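Sitthichai Night Market: Making Seasonal Content for a Small Multiplayer Game

Project report, second year, Game Design and Development
Student: Boonmee Nakpan
Submitted: 29/07/2022

1. Background

Sitthichai Night Market is a small online game for four to eight players. It was started by the students of the year before us, and our class received the code and the art files in March. Players run between food stalls, carry orders and steal ingredients from the other team. The base game has 2 maps, and the players who tested it told us that they became bored after a few evenings.

My task in the project was to design a seasonal event, so that old players have a reason to come back. I chose a lantern festival. I wanted to learn how much new content an event needs, and how much can be made from the things that already exist in the game.

2. Planning

At first I planned a completely new map, with a river and moving boats. I made a paper version and showed it to my supervisor. She asked me how many weeks I had for the collision work, and after this talk I removed the river. The final plan was a night version of the first map, one new mode called Lantern Run, and a set of cosmetic items such as hats, aprons and carts in festival colors.

In Lantern Run each team must keep its lanterns lit. A lantern loses light with time and a player has to bring oil from the stall in the middle. The player who carries oil moves slower and cannot steal.
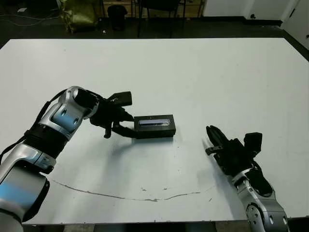
The first version of the mode had a clear problem. Teams put all players on defense and the matches ended in a draw. I changed two values: the light now goes down faster near the end of the match, and the oil stall closes for 30 seconds when one team has used it three times in a row. After that the players moved more around the map.

3. Items

The items were made with Fosach, the level and item editor that our class uses. Most of them are new colors on old models. I did not want to sell anything, so the items drop after a match. The drop system was written by my classmate and I only set the chances. In the first test the rare cart dropped too often, and it did not feel rare anymore.

4. Testing

We put the event on the school test server, Adton, and kept it open for two weeks. 162 players joined at least one match, and together they played 3,526 matches in all modes. Lantern Run was the most played mode in the first week. In the second week many players returned to the normal mode – I think the matches of Lantern Run are too long for a short break between lessons.

The written comments were mostly about the night lighting. Several players could not see the team colors on the dark side of the market, so I added a thin outline to each character.

5. What I would change

I would test the mode with simple boxes before making any art. I would also make the matches shorter and write down every changed value with the reason, because two times I forgot why a number was different. The class after us wants to use the oil stall again in the Aller map, and my notes for it are in the project folder.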